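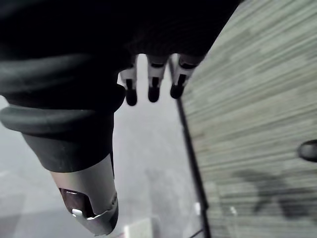 Teaching a pick by hand, then by remote

Posted 14th October. Updated the gripper bit after Wilmer Ayala pointed out I had two steps backwards. Thanks Wilmer.

Quick writeup of how we record demos on the small arm. Written for whoever picks this up in November when I'm out. Assumes the arm is bolted down, homed, and you've done the safety sheet. If not, go do that. This page will still be here.

Two ways to show it a task. By hand: you grab the arm and move it. By remote: you sit at the Lirerby controller and drive. Same file format comes out either way. Use hand for big slow moves, remote for anything where your arm would be in the wrist camera's view. Most jobs end up remote.

What you need

The arm, obviously
Lirerby controller, charged
Laptop with Wallura recorder open
Whatever you're picking up, plus a spare
Masking tape and a marker
E-stop where your other hand can get to it

Before you touch anything

Start Wallura first, then power the arm. Other way round it finds the arm but not the wrist camera, and you get a file full of joint angles and black frames. Lost a whole afternoon to that.

Open the wrist view and look at it. Really look. You want the fingertip in the picture, and a decent bit of the floor or table past it. If the fingertip is out of view the demos are close to useless for grasping, the model has nothing to line up. Loosen the camera bracket, tilt, tighten, look again. Then don't touch it for the rest of the session. If it gets bumped, start a new session folder. Don't mix.

The gripper is black and the top of the wrist view goes very dark. Lock the exposure on the work area, not on auto. On auto it tries to brighten up the gripper and washes out everything under it, and small white parts vanish on a pale floor. Exposure lock is under Camera > Manual. Set it once with the room lights how you'll have them all day.

Check for cables in the view too. A thin one near the work area is fine if it stays put. If it moves from take to take, tape it.

Part 1: by hand

1. Put the arm in free mode. Hold button on the wrist for 2 seconds till it clicks. Arm goes soft. It WILL sag a bit so have a hand under it before you press.

2. Hold the wrist from behind, above the gripper. Not by the fingers. Not by the sleeve on the finger either, it twists and your tip angle is off for the rest of the take.

3. Hit record on the laptop. Get somebody else to do it if you can, saves you trimming the start.

4. Move to just over the part. Slow. Slower than feels normal. Stop for a breath.

5. Come down, close, stop again.

6. Lift straight up before going sideways. People always cut the corner here and drag the part along the floor. The arm will learn to drag the part along the floor.

7. Place, open, back away the same way you came in.

8. Stop recording. Let go of the wrist only AFTER the arm locks again. Wait for the click.

Do 3 practice runs and delete them. They're always bad.

If you stop dead in the middle to think, throw the take out. A pause over the part is good. A pause halfway across while you remember where the bin goes is not, the arm picks that up as part of the job and sits there in mid air.

Part 2: by remote

Sit where you can see the arm and the screen. Ernő Hegedűs does it with his back to the arm, screen only, and his takes are cleaner than mine. His argument is you should only use what the robot can see. He's probably right. I still want to see the thing if it swings, so I sit side on.

1. Arm out of free mode. Check the light. Driving it while it's soft makes it jerk when it locks.

2. Controller speed to low. Leave it on low. There's a medium. Leave it on low.

3. Squeeze the deadman, move the stick a tiny amount, make sure the arm goes the way you think. The axes flip if somebody changed the view from base to wrist. Set it to wrist for close work.

4. Record.

5. Approach in two moves, not ten little ones. Get over it, then come down. Lots of small corrections turn into wobble later.

6. Watch the metal tip against the part. Ignore the wide part of the finger higher up, it looks closer than it is and you'll stop short every time.

7. Anything big standing next to the part — a panel, a box side, a board — give it room. Come in from the open side. In the wrist view a tall surface at a slant can fill half the picture and you lose track of how far off the gripper is. If you're not sure, back up and look with your own eyes.

8. Close till the force bar stops moving. Don't keep squeezing. Lift, move, place, open.

9. Release the stick, THEN the deadman. Then stop recording.

If you fumble the grasp but recover it, keep the take and tag it "recover". Those are worth having, just not too many. If you knock the part over, bin it.

How many

20 good takes per part position. Move the part a little between takes, inside a taped square. Mark the square, write the position letter on the tape. Turn the part as well, otherwise it only learns one angle.

Swap people if there's more than one of you. Everyone drives a bit different and the result is less fussy with a mix. We have 1215 takes in the Alvarado folder now and you can tell who did which just from the approach.

Naming

task_position_person_take. Lower case. No spaces. No "final". Wallura will happily save over a file with the same name and not ask, so check the take number after a restart, it goes back to zero.

Checking your takes

Play each one back at double speed right after you record it. Takes no time. Look for:

Wrist camera froze (picture stops, joint numbers keep going)
Somebody's hand or sleeve in the view
Fingers already closed at the start
Part moved before the tip got to it
Recording cut off before the release

Last one is the most common. You relax once the part's down and hit stop too soon. Count to two after opening.

Then replay one on the real arm, part in the same spot, hand on the e-stop. If the replay misses by a little every time in the same direction, it's homing. Re-home and try again. If it misses all over the place, it's the bracket or a loose tip. Check the tip screws first.

Trouble I've had

Arm drifts in free mode: payload is set wrong. Tool menu, pick the gripper you've actually got on. The Brukley profile is the default and it's too light.

Jerky playback: laptop on battery. Plug it in.

Grip slips: wipe the pad on the fingertip with a dry cloth. Don't use the spray, it leaves a film. If it still slips swap the pad, spares are in the drawer under the laptop.

Controller drops out: arm stops where it is, which is what you want. Don't just reconnect and carry on with the same take. Stop, delete, go back to start pose.

Fingers won't open fully: home the gripper by itself from the tool menu. Keep your own fingers out, it closes all the way first before it opens.

When you're done

Park pose, gripper open, arm off, then Wallura. Copy the session folder to the share before you shut the laptop. Put the controller on charge — on the dock, the loose cable doesn't charge it even tho the light comes on.

Training is a seperate page. Don't start a run off a folder you haven't played back.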